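4.2 What people mean by "setting the table"

We had gone into the interviews expecting that the phrase "setting the table" would mean more or less the same thing to everyone, and it took us only a few kitchens to see how wrong we were. Of the 30 households in the Ondumen sample, 19 used the phrase for everything that happens between the end of cooking and the first bite, including wiping down, calling the children and hunting for the good spoons. Another 13 used it, at least some of the time, for the plates alone. (Two households appear in both groups, and we have left them there, as the speakers themselves moved back and forth quite happily.)

Liên Văn, who carried out most of the home visits, noticed early on that the order in which things were put down mattered a great deal to older speakers and hardly at all to their grandchildren. One grandmother told her, with some feeling, that a table with cups on it and no plate "is a table where people are only stopping by." We have kept this remark in mind throughout the analysis — it says in one line much of what we try to say in this section.

The plate, then, is what we call the anchor. In nearly all of the accounts it is named first, and other things are placed by reference to it: the cup goes "beside the plate," the fruit "over past the plate," the sauce "wherever there is room." Sauces and condiments had the loosest place words of all. Hubáček, in her earlier notes on the Margaritis villages, found the same looseness with salt and vinegar, and she was kind enough to let us read those notes in full before we settled on our own coding.

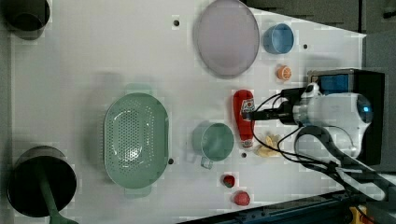
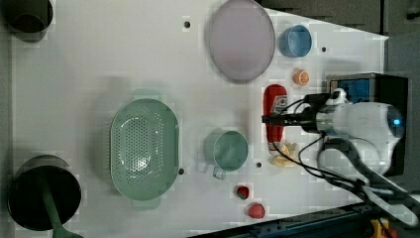
Figure 3. Tabletops with a round plate and smaller items placed to its right.

A second pattern concerns the word for "near," which in this dialect comes in 3 forms. The first is used for things within reach of the person speaking, the second for things within reach of the person spoken to, and the third for things that both would have to stand up to get. At a shared meal the third form is quite rare, and when it does turn up it is nearly always a polite request. Phong Phùng has suggested to us that the form may be older than the other two, and we hope to take up his suggestion when the May recordings have been transcribed.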